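Plurkelow Forums > Student Projects > Pick and place: grasp policy drifts left after retraining

hawi_w
Second year group project, module run by Lindiwe Ngcobo. Single arm, parallel gripper, task is to put the small white cube on the green lid. We have 1370 demonstrations. The first checkpoint was fine. After retraining on the full set, the gripper closes to the left of the cube in most trials. Same learning rate, same seed.

The mat is taped at all four corners, so I have ruled out the workspace moving.
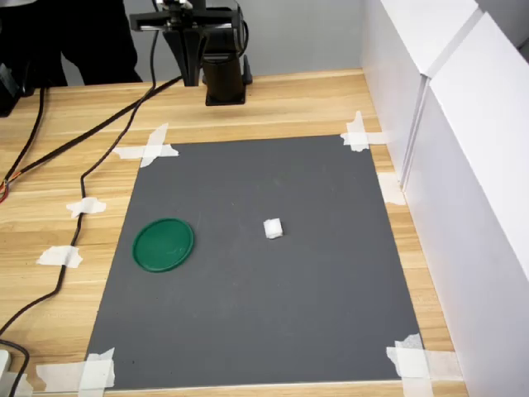 Start positions are drawn from a script, 20 per session, and the lid is moved by hand between runs. Logs are on the Nelton share if anyone on the course wants them.

grarach
Tape does not rule it out. Ours crept 3 mm over a term with masking tape. Mark the table in pencil at the corners and check before each session.

abubakari_t
Disagree. 3 mm would not show up as a consistent miss in one direction after a retrain. Look at the balance of your data first. If the lid is on the left in most demos, the policy may be pulling towards it.

grarach
It would if half the demos came from before the shift. Plot grasp x against episode number and you will see a step.

hawi_w
Plotted it. No step, but the lid is left of the cube in nearly all the later episodes. Whoever was resetting got into a habit.

abubakari_t
Then collect a batch with the lid on the right and retrain from the old checkpoint.

grarach
From scratch, please. Fine-tuning will hide the problem. And still do the pencil marks.

hawi_w
Running both. Step 3422 on the scratch run, will post the loss curves tonight.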